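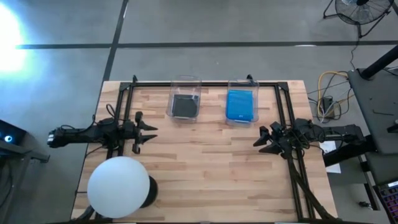
Open day at Hiltness Plant Services, Gunham
2025-04-22

Hiltness opened its Gunham depot to customers and neighbors for the day, and I went over in the morning with two people from our drainage crew. The yard is bigger than it looks from the road. Parking was in the lower field, a short walk from the gate.

Kamrul Gazi took our group through the workshop first. The company keeps 124 machines on hire, mostly excavators, dumpers and rollers, and services all of them on site. One excavator was in for new track pins. Fitters work two shifts in spring and go back to one after August.

The parts store holds over 600 lines. Filters and hoses are at the front counter, and bigger items come across from the Troncoso building on the other side of the yard. I asked about seals for our older Grodberg pump. They had one set and can order more.

Outside, a trencher was cutting a demonstration run along the back fence. It left a clean edge, though the ground there is soft and we mostly dig in clay. We also asked about weekly rates and were told delivery is included within 37 miles.

Lunch was burgers and coffee in the wash bay. The line was long by noon. We left at one with a price list and the seals.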